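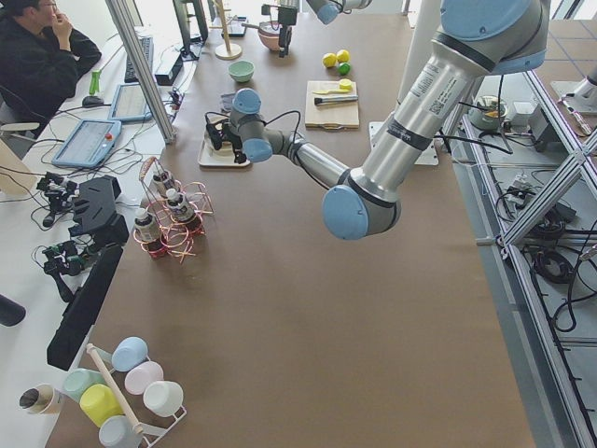 Apostolos Katsaros: I keep my bread in the fridge and it's hard by day two. Am I supposed to buy a loaf every morning?

No. Take it out of the fridge. The fridge is the worst place in the house for plain bread. Starch firms up faster at fridge temperature than it does on the counter. A few more on this, since 71 of you asked some version of the same thing under my September post.

1/ Crusty loaf, eaten within two days: leave it on the counter, cut side down on the board. If you want it covered, use a paper bag or a clean cloth. Plastic keeps the inside soft but the crust goes leathery overnight.

2/ Soft sandwich bread: plastic is fine. Squeeze the air out and close it. In a humid kitchen in summer, check it from day three for mold.

3/ Anything you won't finish in two days goes in the freezer the day you buy it. A loaf frozen on day four thaws as a day-four loaf.
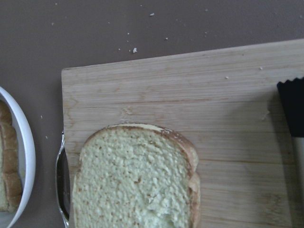

Iolanda Seixas
Home baking editor, Trinda

4/ Slice before you freeze. Wait until the loaf is fully cool. A warm loaf tears, drops crumbs everywhere and puts frost in the bag. I use a long serrated knife and don't press down.

5/ I get 9 slices out of my usual round loaf, plus the heels. Lay them overlapping in the bag so you can pull one off without a knife.

6/ Slices go straight from freezer to toaster. Add a little time. No need to thaw.

7/ Whole frozen loaf: leave it wrapped on the counter for a few hours, then put it in a 350°F oven for 8 minutes to bring the crust back. Ovens vary. Mine runs cool.

8/ Already stale? Run the crust quickly under the tap and put the loaf in the oven until the outside is dry again. Eat it the same day. You can do this once. The second time you get a rock.

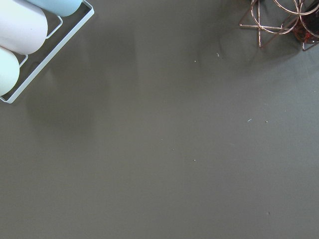 White wire rack, copper wire frame.

9/ Several people asked about bread boxes. They work if they aren't airtight. The one my mother brought back from Falcão is dented tin with a loose lid and it does the job. Wipe it out with vinegar every couple of weeks, and let it dry with the lid off.

10/ Mold: throw out the whole loaf. Cutting off the green part doesn't help, the threads go further in than you can see. Hard cheese is different, bread isn't.

11/ Heels and leftovers: I keep a bag in the freezer for these. When it's full they get dried in a low oven and blitzed for breadcrumbs. Seeded rye makes bitter crumbs, so I leave that out.

12/ Bagels: same rules as a crusty loaf, but cut them in half before freezing. I forgot last week and bent a butter knife.

Rolls and flatbreads next time.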